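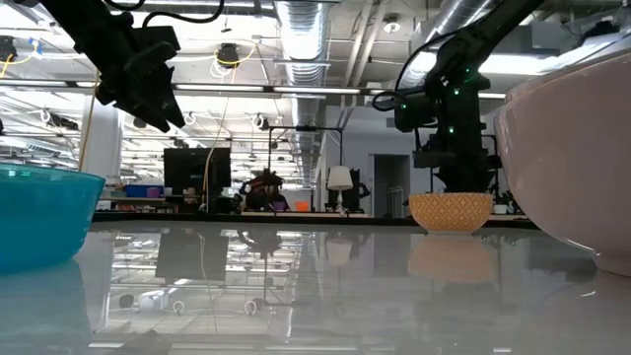 How often must the serving ware in a shared staff kitchen be inspected?
Once per quarter, and again whenever a kitchen reopens after a closure of more than 3 weeks. The inspection is entered on the checklist and signed by the site lead.

Grandport Offices, Shared Kitchen Inspection Checklist
Site: Milileck Building, second floor
Inspection date: 27th September
Inspector: Ivana Cabral
Site lead: Pak-hei Pan

Section A. Dishes and utensils
A1. Plates, cups and bowls free of chips and cracks. Pass.
A2. Chipped items removed from shelves and discarded. Pass. Comment: two mugs discarded during the visit.
A3. Cutting boards free of deep grooves. Fail. Comment: the green board must be replaced before the next inspection.
A4. Knives stored in a block or sheath. Pass.

Section B. Cold storage
B1. Refrigerator at or below 40 degrees Fahrenheit. Pass.
B2. Opened food labeled with name and date. Fail. Comment: repeat finding. Notice to be posted again by the site lead.
B3. Door seals clean and intact. Pass. Comment: lower seal is beginning to harden. Zuzana Paulík to request a quote from Flulari.

Section C. Cleaning
C1. Sink and drain clear. Pass.
C2. Dishwasher filter cleaned and recorded in the log. Pass. Comment: one weekly entry lacks initials.
C3. Cleaning products kept apart from food. Pass. Comment: descaler moved from the tea cupboard to the cabinet under the sink.
C4. Trash containers lined and fitted with lids. Pass.

Section D. Fire and electrical safety
D1. Extinguisher tag current. Pass.
D2. Path to the exit clear. Pass.
D3. Kettle and toaster cords undamaged. Not applicable to toaster, removed at the request of Jasper Meijer.
D4. Microwave vents unobstructed. Pass.

Score: 90 out of 100. A score below 80 requires a second visit.

Corrective actions for A3 and B2 are assigned to the site lead. Written confirmation is to be sent to Pui-shan Chien in Facilities. The next scheduled inspection is in December.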